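Type to search Search Clear

About Lindimeo

Lindimeo is a small company that sells and supports a two-arm table kit for teaching and testing simple handling work. We started in a rented room over the Değirmenci bakery, where the smell of bread came up through the floor from four in the morning, and we now have a proper workshop in Lullden with a loading door and better heating. We are 18 people. Most of us came from repair shops, vocational schools and one packaging plant, and this has shaped how we think about robots more than any book did.

Our product is called Pratis. It is a pair of arms with grippers, a control box, the software and a printed manual which we write ourselves and correct often. The customer gives us a table and a wall socket. We deliver the arms, fix them in place, set the limits of movement and stay until two of your people can start and stop the system without our help. Usually this takes one day. If it takes two, we do not send a second bill for it.

We did not plan to make a kit. In the beginning we were doing paid studies for firms who wanted to know if a certain job could be done by two arms working together. Each time we built a station, wrote a report and took the station apart again. After more than 20 of such studies we noticed that the customers were asking to keep the station, and that the report stayed in a drawer. So we made the station into something that a person can buy.

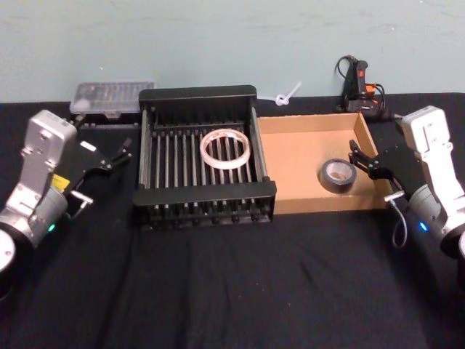
The tasks we teach with Pratis are small ones, and we choose them on purpose from the things which lie in every workshop. A typical first exercise is sorting: take an item out of one container, put it in another one, then do the same with the other hand. We like to use items that look easy to a person and are hard for a gripper. A roll of clear tape lying flat in a dish rack is a good teacher, as the rods show through it and the edge is difficult to find. Black duct tape in an open cardboard tray asks for something else, namely that the fingers come in over the wall of the tray and do not push it. When a class can manage both, we go on to items from their own work.

Schools are about half of our customers. A school license covers one classroom and all its students, and we do not count users. The other half are workshops and small producers, who mostly rent the kit for a season before they decide. We are happy with this order of things. Some of them return it after the rental and tell us why, and several changes in the present version came from these talks, for example the shorter fingers and the simpler start screen.

There are things that we do not do. Pratis is not made for heavy parts, for food or for work next to small children. It is not fast. If your job needs 2,000 pieces in an hour, please look for a different machine, and we can tell you on the telephone what kind to ask for.

Training and service

Training is held in Lullden or at your place. The basic course has 106 pages of material and the teacher can copy all of it for the students. Spare parts are kept in our own stock — we decided this after one bad winter with a supplier — and leave the building on the next working day. Telephone support is given by the same people who build the kits, so it may happen that you hear a drill behind them.

Visits

You can see Pratis working in our workshop on any weekday if you write to us before. In June we also open on one Sunday for teachers, who often cannot come during the week. Bring an item from your shop or classroom, not bigger than a fist, and we will try it together on the table.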